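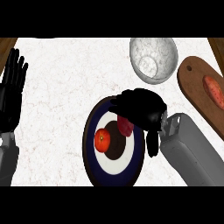
Sim view, both hands over the counter. Right one above the plate, left one open

Threads > Robots > Workshop notes

3 min read

Right. Thread on getting the two-armed kitchen cell set up in sim, as a few of you asked and I've got a train at half five.

Cell is two arms, black multi-fingered hands, marble worktop, produce. Task is plate stuff. Sounds easy. Has eaten my March and most of what came after.

First thing, hand zero. Do it before you touch anything else. Fingers spread, palm empty, save the pose. The left hand up there is more or less what you want it to look like at rest.

I skipped this on the right hand once and every grasp closed a bit late for two days. Blamed the controller. Wrote to Estrella about the controller. Was not the controller, sorry Estrella

Second, the wrist. If the wrist joint offset is off, the hand still looks fine from above but comes down twisted. Check it with the fingers curled, not open. Curled shows it up much faster.

Third, approach height. Mine was far too low. The plate has a raised rim in the collision model and a finger hanging past it will catch on the way across. See the one dangling over the right side of the plate. I watch that finger more than I watch the tomato.

So now: lift, travel, stop, then curl. Four separate moves. Slower, yes. Sverre hates it. Sverre can write his own

Contact settings. Tomato and the long red thing next to it were sharing one friction value becuase I copied the file. Don't. Round things roll when you nudge the neighbour. Give each item its own numbers, even if you change nothing at first.

Physics step is 1000 Hz. Tried dropping it to make the runs quicker and the fingers started sinking into things. Put it back.

Parking the left arm. It needs a proper hold command, else it droops into the worktop over a long run and you get a contact warning every tick. Log file was enormous. Elvia spotted that one, I was just deleting the logs like a fool

Board and bowl are fixed to the counter for now. Will free them later. One moving problem at a time pls

Upkeep, such as it is: reload the hand model fresh each morning, rerun zero, 23 test grasps on the plate, then start the real runs. If more than 2 go wrong I stop and look at the wrist again. Usually the wrist.

Still to fix: right thumb is lazy on the first close after a reset. Fine on the second. No idea. Run 158 has the cleanest case if anyone at Taltberg wants the file.

Train. More on the finger tendons tmrw if I get a seat

Comments

Melati Khoo
The lazy thumb, are you clearing the joint targets on reset or only the positions? We had the same and it was old targets hanging about.

Dayana Figueroa
Seconding the hold command. Ours drooped all weekend.

Sverre Solberg
I said it was slow. I didn't say I hated it.

Melati Khoo
also what rim height are you using in the collision model? ours is flat and I'm now worried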